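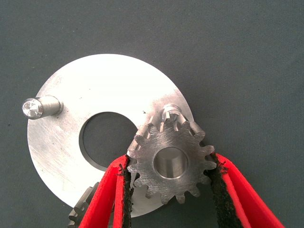
Zirkska passes 2,761 gear-fitting examples as the work carries on through the winter

3 February 2021

The small team at Zirkska has now gathered 2,761 examples of a robot arm putting steel gears on to their pins, and we thought it was high time we told everyone how it has been going, as so many of you have been kind enough to ask since we first mentioned the project in October.

For anybody who is new to these pages, the work is part of Kodikara, our effort to build a learning system that can help with the sort of fiddly assembly that small workshops still do by hand. A person guides the arm through the job from start to finish, the arm's movements are recorded along with what its wrist camera sees, and the whole lot goes into the collection from which the system learns. It is slow going (a good deal slower than any of us guessed when we drew up the plan over a pot of tea!), but the collection is growing week by week and we are very pleased with the shape it is taking.

Of the examples so far, 1,618 were gathered at our own benches and the rest came from our friends at Vorkeck, who joined in before Christmas and have been wonderfully patient with our long lists of requests. Their operators had never guided an arm before, and it has been a real pleasure to watch their recordings grow smoother and more sure of themselves.

Usha Venkataraman, who leads the gathering side of Kodikara, told us that the gears are her favourite task of the lot, and also the one that has cost her the most sleep. "A gear has to go down straight, and then its teeth have to find the teeth of the next one along," she said. "When you do it with your own hands you give it a little wiggle without even thinking about it, and that wiggle is exactly what we want the system to pick up. So I keep asking people please not to be too tidy. If the gear catches on the top of the pin, carry on and sort it out, and leave all of that in the recording."

Her advice seems to have been taken to heart. In 637 of the examples the operator has to have a second go at lining up the gear, and these have been marked so that they can be found again easily when training begins. Usha has also been asking for changes in where the base is laid down and which way round it is turned, and for the lamps to be moved now and then, as bright steel can look like quite a different thing once the light shifts.

Training on the first full set starts later this month, using our Zorudine software, and six operators will carry on adding to the collection in the meantime. After gears they will be moving on to washers and short bolts, which Usha says she is looking forward to very much, though she would like it known that she has asked for a better chair first.

Workshops that would like to lend us parts for the next round are warmly invited to get in touch through the Kodikara page. Old and scratched ones are every bit as welcome as new.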